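Come and Help Us Write the House Rules (Paid Participants Wanted, Hultovville)

Posted May 8, 2020 by Quang Lục, Dillside

Hi! I'm Quang, and I look after the good practice side of things at Dillside. My job, in short, is to worry about how a robot should behave once it's inside somebody's home. Can it go in the bedroom if the door is half closed? Does it pick up your phone charger or leave it where it is? How close can it work when you're standing right there with a cup of coffee? I've been arguing about this stuff for years with engineers, and I'd like to argue about it with some regular people for a change.

So I'm looking for participants. We're putting together a code of practice for household robots that do everyday chores, mostly bed making, tidying and laundry to start with. We have a draft. It's long (2086 lines, sorry, I did try to trim it) and a lot of it was written by people who spend all day with machines. Some of it reads just fine. Some of it makes sense only if you already agree with it. That's where you come in.

You don't need to know a thing about robots! I'd almost prefer it if you didn't. What I need are people who know their way around a bedroom, a linen closet or somebody else's mess. If you've worked in hotel housekeeping, home care, or cleaning, please please write to me. Same goes if you share a small place with family, use a wheelchair or a walker at home, or just have strong feelings about how sheets ought to be handled. I have those feelings too and we'll get along.

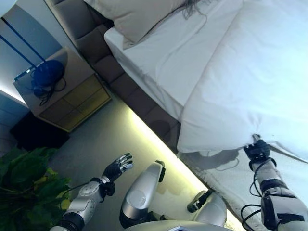

Bedding takes up the biggest chapter of the draft, and it's the one we fight over the most. My own favorite rule in there is the one we call "one hand works, one hand waits." If a robot has hold of a sheet or a blanket, the other hand stays open and clear of everything until it has a job to do. Hnat Dovhaniuk, who runs our test sessions, thinks it's too strict and slows everything down. I think a person walking in should be able to tell right away which hand is busy. We've gone back and forth on that one since winter and I would love for you to settle it.

Then there's the stuff that sits next to a bed. Cables, glasses, medicine, the book you've been meaning to finish. The draft says a robot making the bed leaves the nightstand completely alone unless you've asked. One of our early readers said fine, but what if a cable has slid down into the covers? Good question, and we still don't have a good answer. Houseplants got their own paragraph after a similar discussion, and so did pets, although the pet paragraph is a mess and I'd be glad if somebody took it apart.

What you'd be doing

There are two sessions, each one a morning or an afternoon. In the first one you sit down with me and a few other participants and we go through a chapter of the draft out loud. You tell me where it's confusing, where it's bossy, and where you'd just never put up with it in your own house. In the second one you watch a robot do chores in our test rooms while you keep a copy of the rules in your lap and mark down anything that bothers you. Hnat will be there with the stop button, and you'll have one of your own. Use it whenever you want, you won't have to explain yourself and you won't be ruining anything.

You stay behind the floor line whenever a robot is powered up. No handing it things, no reaching in to straighten a corner (I know, it's tempting). You'll get a short safety talk before we start. You can quit at any point and still get the full amount for the session you came to.

The pay is $500 for both sessions, or $600 if you also take a marked-up chapter home and send me your comments in writing. Travel within Hultovville is covered. We'll ask you to sign a consent form, which I'll email ahead of time so you can read it at your own kitchen table. If you'd like your name in the finished code, we'll put it there. If you wouldn't, we won't.

Who can take part

Anybody 18 or over who's comfortable reading and talking in English. Tell me if you need a ride, a chair with arms, large print, a sign language interpreter, whatever helps. We're keeping the groups small, we'll have the windows open and the chairs spread out, and you'll need a face covering indoors. If you'd feel better doing the reading session by video, just say so. If you or someone in your household works for Cladent or Ots, I can't sign you up this time, as both of them sent comments on the draft already.

How to apply

Send me a few lines through the contact form on the Dillside site and put 3056 in the subject box so it lands in the right pile. Tell me what you do all day, who you live with (pets count), and one thing a robot should never do in your bedroom. Don't polish it! I read every one myself and I'll write back either way, though give me a week or so.

If you have questions about the test rooms or the safety side, ask for Hnat. For everything else, it's me.

Quang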